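Workshop tips: when the arm stops in the bin

The Uldale cell faulted 2 times on Mon 6 April. Both times a cable had snagged while the gripper was low in the bin. If yours trips the same way:

Hit the stop and wait 60 seconds before reaching in.
Follow the hose and cables by hand, end to end. Look for rubbing.
Check that the bin clamp is tight.
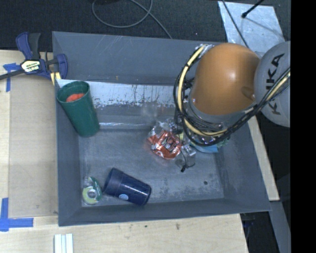

Gripper low in the bin, next to a crumpled package. Cables loop around the orange casing.

Restart at slow speed and run 3 picks before going back to normal.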